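4.2 What the Plarngate figures can and cannot carry

The claim that most households would rather mend than replace rests, in the recent literature, on very little. It is usually traced to the Thiele survey, and from there to the Plarngate returns, which the survey's authors treat as confirmation. We think they confirm something much smaller. Of the 2353 people who sent the form back, 1641 ticked "likely" or "very likely" when asked if they would have a broken household item repaired. The question named no item and no price. It did not ask when the person had last had anything repaired, or whether they knew of anywhere that would do it.
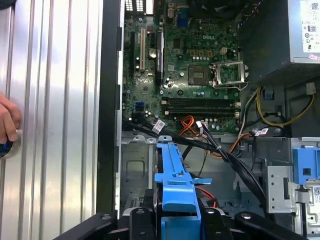

Rokeya Siddiqui

Agreeing with a pleasant statement costs nothing. Kobzar makes the same complaint about the earlier rounds, where respondents who had just read a page on landfill were asked at once what they thought of throwing things away. The Plarngate form dropped that page but kept the order of the questions, so that the item on repair still follows four items on waste. Our request for a version with the order reversed was met with the reply that none had been printed.

The follow-up is more useful, though it is seldom quoted. Vouchers for a free assessment at the Susus workshop were posted to about 500 of those who had answered "very likely", and by the end of December 60 had been used. The survey's authors call this encouraging. It may be, but there was no comparison group, and we have no idea how many vouchers would have been used by people who ticked "unlikely". Some may not have owned anything broken at the time. The form could have asked.

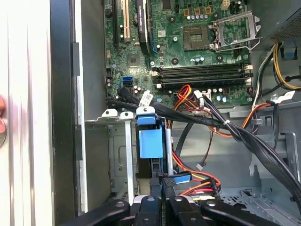
Repair rates are a further difficulty, and here the fault lies with the counting as much as with the households. The Pritetti scale, which the workshop used for its returns, gives each item one of three outcomes: repaired, not repaired, or advice given. An item stripped for parts so that another can be mended has no place of its own on the scale and has been entered, on different days, under all three. Desktop computers show the trouble well. The one in Figure 2 has an empty processor socket and a graphics card still standing in its slot, a state that would fit a machine being mended, one being upgraded or one being broken up. A single tick on a return sheet does not separate them, and the published rate treats every tick as if it did.

We do not argue that people dislike repair. The returns give no grounds for that either. Our objection is to the step from stated willingness to expected demand, which the Thiele report takes in one sentence and then uses to cost a network of workshops. Section 4.3 repeats that costing using voucher use in place of the survey answers, with the doubts above left in.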